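Folding with the arms at Flovside: your questions
June 21, 2020
By Jonalyn Rivera

We started trying out robot folding at the Flovside workroom in February, and the questions haven't stopped since. Good! I've been on the folding floor for most of my working life and I've had more fun these past months than I expected to. Maëlys Leblanc, our shift lead, helped me with the answers on hours and pay.

What do the arms do all day?

T-shirts, mostly. They work as a pair over a gridded mat, and they're learning to take a shirt, spread it, fold it and leave it square enough to bag. Black tees are the hardest so we do a lot of those. A fold in black cloth is just a slightly different black, and I have trouble with it myself at the end of a shift. 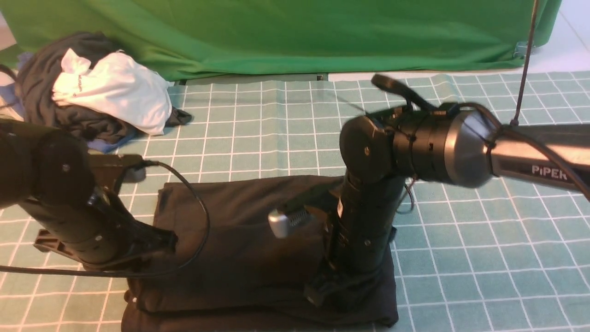 The software side comes from Ostix, and they've been great about listening to people who fold for a living. I told them early on that we always smooth the body of a shirt before we bring the hem up, and they went and worked that into the next round of trials. I was so proud I called my sister.

Are they faster than us?

No. A good folder at Flovside gets through a stack while the arms are still on their first few shirts. The arms don't get sore wrists, though, and the long plain runs (same shirt, same size, box after box) are exactly where our wrists go. That's the work we'd like them to take on first.

Will people lose their jobs?

Everyone asks, and you should. The agreement we signed covers the 30 of us on the floor, and it says no position goes away during the trial, which runs for 2 years. After that it has to be talked through again before anything changes. Maëlys keeps a copy at her desk and you can read the whole thing, including the boring parts.

What happens when a fold goes wrong?

You fix it. A crooked sleeve, a layer that has slid out to one side, a hem that missed: pull the shirt flat and start it over, or finish it by hand if the box is due. Please write down which of those you did. The notes go back to Ostix and they do read them. 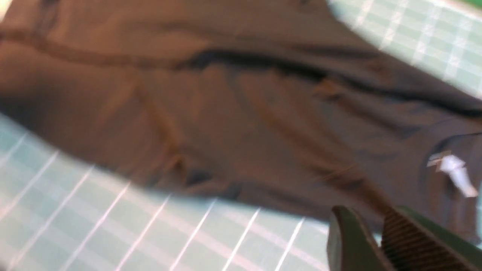

Dark garment on the mat, gripper close by at lower right.

Why such close-up views on the monitor?

There's a small camera down at the gripper, so it sees cloth from a few inches away. It blurs when things move and it takes some getting used to. I like it now! You start noticing seams and collars the way you would with your fingertips. For judging a whole fold, switch to the overhead view.

Do I need to know computers to be an operator?

You need to know shirts. The course is 23 hours, all paid, split between here and the Ornau site, and most of it is hands-on. I'd never touched anything like this and I passed. You'll learn the stop button first, then how to set out a shirt, then how to tell a good grip from a bad one. That last part is my favorite to teach.

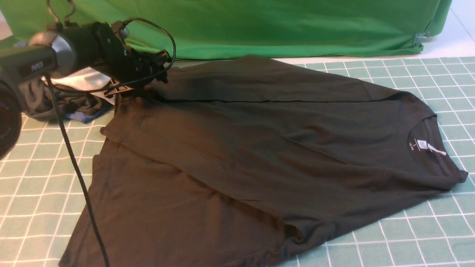 A corner pinch on a black tee, size S. The collar is at the right.

Does the pay change?

Operators get the higher floor rate from the day they finish the course. If you try it and want to go back to regular folding, you can, and you keep your old spot and your seniority. Two people have done that and they're perfectly happy.

Can I reach in while the arms are moving?

No, please don't. Stop them, wait until they're still, then reach in. Long sleeves rolled up, lanyards off, hair tied back. I know it's tempting when a shirt is just slightly crooked.

How many shirts have gone through so far?

2,260 by the last count on the sheet, including the ones we had to redo. Simanjuntak, our biggest plain-tee account, has agreed to take machine-folded boxes once our own checkers pass them, and we're getting close.

What counts as a pass?

Straight top edge, straight sides, no layer showing past the body of the shirt. A few soft wrinkles are fine. If one side flares out, it goes back. 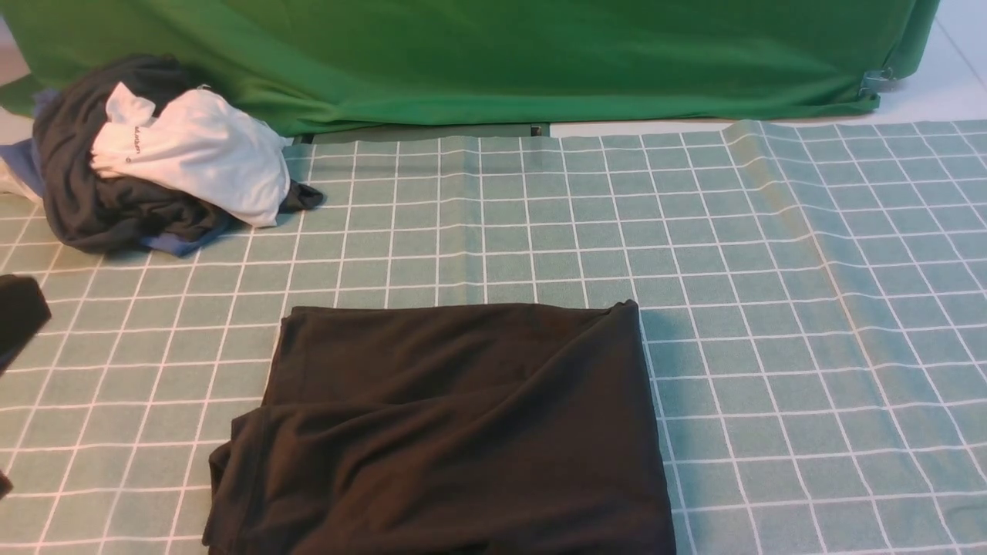 Tidy along the top and right, with a loose flap at lower left. Back it goes.

How do I sign up?

Put your name on the list by the time clock or catch me at break. You're welcome to stand and watch for a while before you decide.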